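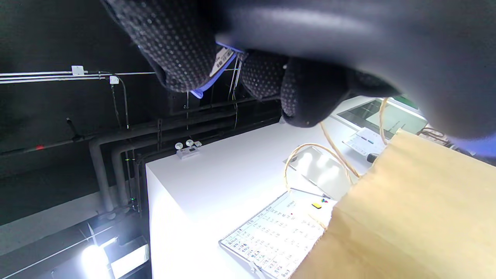

*Figure 4. Gloved hand with a barcoded label.*

## 4. Entering a death notice in Rullico

Complete section 3 (newspaper accounts) before you start. You need the family's signed text and the funeral home's case number.

1. Open **Notices** and choose **New notice**. The case number fills in the name and both dates.
2. Check the spelling of the name against the signed text. Rullico does not correct names.
3. Paste the text into **Body**. The counter shows the length in characters. The Sketstead edition takes up to 1,378 characters, spaces included.
4. List survivors in the order the family gave. Enter a maiden name in parentheses.
5. Under **Services**, add the visitation and the funeral as separate entries – the paper prints them on separate lines.
6. In **Memorial gifts**, type the charity's full name and mailing address, or leave the field blank.
7. Press **Proof**. Rullico prints 2 copies, one for the family and one for the case folder.
8. When the family has signed the proof, press **Send**.

**Note:** Text over the limit is billed as a second notice. Lumbantobing accounts are billed by the line, so the counter shows lines, with a maximum of 35.

**Caution:** A notice cannot be recalled after **Send**. To change one, phone the newspaper desk and ask for Manee Saithong, then enter the change under **Corrections** so that the archive copy matches.

### 4.1 Saved wording

Rullico stores 100 phrases for each user. To save one, highlight it in **Body** and press F6. Phrases saved in Wonent before September must be typed in again.

Last revised 1999-11-16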